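Textile Finishing and Garment Care
Unit 4: Care of structured headwear
Course notes, J. Schouten

4.1 Construction

A baseball cap consists of a crown, a brim and an inner sweatband. The crown is sewn from shaped panels, and the seams between them carry most of the load when the cap is pulled on. In many caps the front is backed with a stiffened fabric, usually buckram. Older caps may have a board insert in the brim, which softens when soaked and does not recover its shape. Establish the insert type before any wet treatment.

The sweatband takes up skin oils and salts and is normally the first part to discolour. Printed bands need a separate test, as print and ground fabric may differ in fastness.

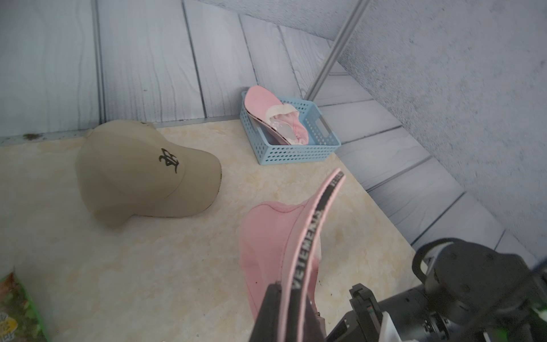

Fig. 1. Pink cap with printed inner band; beige cap with embroidered monogram.

4.2 Soiling

Soils are grouped by solubility. Salts and sugars dissolve in water. Sebum and cosmetics require a surfactant. Particulate soil should be removed dry, with a soft brush, before the fabric is wetted. Embroidery holds particles between the threads and is brushed along the stitch direction only.

4.3 Test method (after Mertens)

Apply one drop of detergent solution to an inside seam allowance. Wait 2 minutes, then press with white cotton. Any transfer of colour rules out immersion. Record the result on the Gollau sheet before proceeding.

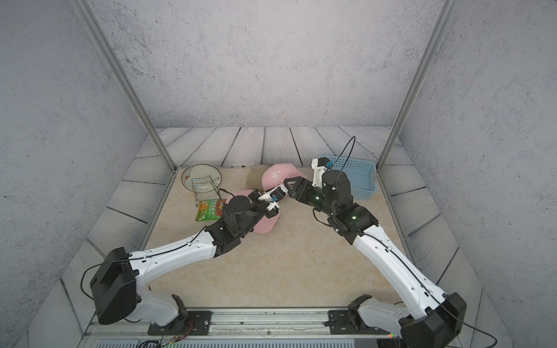 Fig. 2. Work area, marbled tabletop.

4.4 Wet cleaning

Immersion is limited to caps with a plastic brim insert and fast dyes. Keep the bath cool. Work the solution into the band with a sponge, rinse until the water runs clear, and blot with a towel. Do not wring. Spot treatment follows the same order, with the sponge well pressed out.

Drying is done over a form, away from direct heat. Relative humidity in the drying room should not exceed 65 per cent. The brim must be left unsupported at its edge, or it will take a flat set. 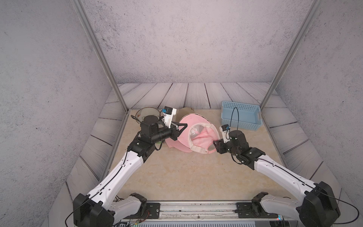
4.5 Exercises

1. Explain why particulate soil is removed before wetting.
2. A cap fails the colour test at the band only. Propose a treatment.
3. Read Aerts and Krasniqi, chapter 4, and compare their drying procedure with section 4.4.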